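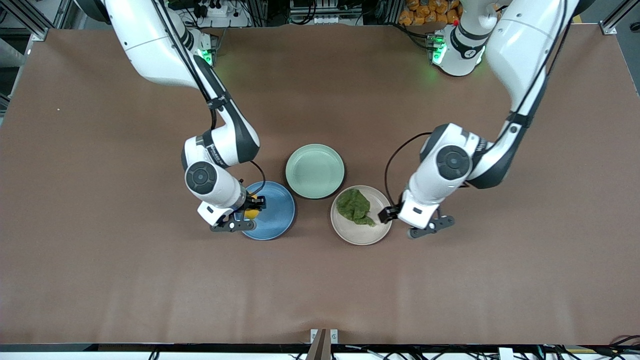 Work in this period went into the table-clearing task, the second of the three deliverables in the Stimia small grants agreement. The cell in the Fandutport shared workshop is mechanically complete and both arms run from one controller. The test setup is fixed: three plates in a loose triangle on the brown tabletop, one blue, one light green and one beige, with small items to be picked from them or placed on them. In the arrangement shown, the right gripper has a small yellow object at the blue plate, the left gripper is empty beside the beige plate with the crumpled green cloth on it, and the light green plate is empty. All results below refer to those three plates.

Status against plan

Frame and mounting: complete. The aluminum profile was re-squared in March after the near edge was found to be out by 4 mm. Both arm bases were then removed, shimmed and bolted down again. Base positions have been measured twice since and have not moved.

Control software: complete for single-arm moves, partly complete for two-arm moves. The motion planner (internal name Trosorar) now treats the other arm as a moving obstacle. Before this change each arm had to wait for the other to return to its rest position, and the cycle time was too long to be useful. The planner still refuses some poses where both wrists are close to the center of the table. Most of these refusals are correct. A few come from collision shapes that are larger than the real parts, mainly at the large wrist caps, and will be trimmed.

Picking: in progress. We logged 464 pick attempts in the period. Hard objects are no longer a concern. Cloth is. The fingers close on a single fold, the rest of the cloth drags, and on a bad pick the plate is pulled along with it. Lowering the approach height by 7 mm reduced the dragging but brought the fingertips into contact with the plate rim more often. The present setting is a compromise and is not proposed as final.

Cabling: needs rework. The loop at each wrist is long enough for the full range of rotation, but with the forearm low and turned inward it hangs close to the work. A shorter loop with a clip at the forearm has been drawn up and not yet fitted. The cables at the near right corner of the table also need a proper tray before the cell is shown to visitors.

Problems and changes

The table covering has a crease across the lower middle. Small objects set down on the crease can tip, so the plates are kept behind it for now. We would like to replace the covering with a single rigid sheet and ask that the cost be moved from the travel line, where there is an underspend.

One gripper was out of service for 2 weeks with a stripped finger screw. The replacement screws are a higher grade and a torque check has been added to the start-up list. No tests were run with a single arm during that time, as the results would not have been comparable.

Đức Huỳnh has taken over the camera calibration. His procedure can be run by one person and is written up in the workshop binder next to the cell. The earlier script, Ông, has been retired - it still works, but it assumed a camera position that we no longer use.

Workshop access remains a limit on progress. The cell shares a power circuit with the dust extractor, and long unattended runs are only practical after 7 p.m. A separate circuit has been requested from the building owner. We have no date for it.

Next period

1. Trim the wrist collision shapes and repeat the two-arm test set without other changes.
2. Fit the shorter cable loops on both arms.
3. Replace the table covering, subject to the budget change above.
4. Test padded fingertips on cloth, starting with the beige plate.
5. Begin the handover task, in which one arm passes an object to the other. This is deliverable three and depends on item 1.

Spending is within the approved total. The only decision needed from Stimia is on the transfer from the travel line. If it is not approved, the existing covering will be stretched and taped down, and the plates will stay where they are.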